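Jerden Woven Basket, Model 302
Set-up and Care Guide
Section 2: Getting the basket ready for use

Congratulations on owning a basket. It has no batteries, no app and no moving parts, and we have still managed to write a section on setting it up. Please read it before filling the basket with whatever was on the stairs.

Before you start

Clear a table or countertop and wipe it down. Pale surfaces are best for the first inspection, as loose ends and broken strands show up well against them. If you own only dark furniture, a bed sheet will do.

Take off the paper sleeve and cut the two ties with scissors. Do not use a craft knife. We know you have one within reach. The ties sit right against the weave, and a cut strand is not covered by the Plisley repair plan.

Checking the weave

1. Set the basket down and look into it from slightly above, near a window or under a lamp.

2. Look through the side wall toward the light. Small gaps between the strands are part of the pattern. A gap you can put your thumb through is a matter for the returns desk.

3. Follow the wall all the way around with your eyes, then with your hand. Go slowly the first time. Any end that catches on your skin will catch on a sweater later, and it will pick the good one.

4. Trim loose ends flush with nail scissors. Never pull them. An end that looks an inch long may be attached to the rest of your basket.

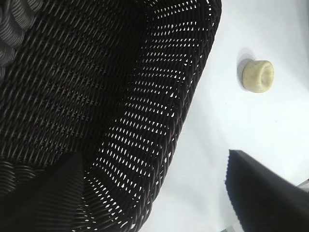

Fig. 2-1. Side wall with light coming through the weave.

NOTE: The dark brown finish may look nearly black indoors and redder where the light hits it. Both are the color you ordered. Customers who write to us about this are sent a copy of this note.

Checking the rim

The rim takes all the abuse. It gets grabbed, leaned on, dragged over and, in homes with cats, chewed. Give it a proper look before first use and again every January, when you will be putting things away anyhow.

5. Run a dry cloth along the rim in the direction of the twist. Going against the twist will fill the grooves with lint, which you can then spend an evening removing with a toothbrush.

6. Press gently at each corner with your thumb. A little give is fine. Creaking is fine too. A crack is not; stop and see Section 7.

7. Look at the point where the rim turns. The strands bunch up there and can look knotted. Leave them alone. Every attempt to "neaten" this area has come back to our workshop in Busurport in a padded bag.

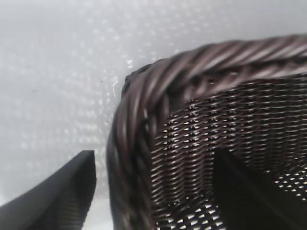
Page last changed: 16/04/2020

CAUTION: Do not carry a full basket by one side of the rim. Use both hands and support it from below. The rim will probably survive. Your foot is the part we can't replace.

Fitting the liner (sold separately)

8. Shake out the Ortner cotton liner and find the seam with the label. The label goes to the back, unless you enjoy reading washing instructions.

9. Lower the liner in and push it into the corners with your knuckles.

10. Fold the top edge over the rim and tie the tapes in a bow. Double knots hold better, and you will regret them on wash day.

The liner is 100 percent cotton and will shrink if washed hot. If this has already happened, it makes a decent shoe bag. The replacement is part number 766.

Where to put it

Keep the basket away from radiators, wood stoves and bathroom floors. Heat makes the strands brittle, and standing water gets into the base. An open shelf or the bottom of a closet suits it well. Leave a little space around the sides so you aren't scraping the rim every time you slide it out.

For spills, stains and crumbs, go to Section 3. For glitter, we have no procedure.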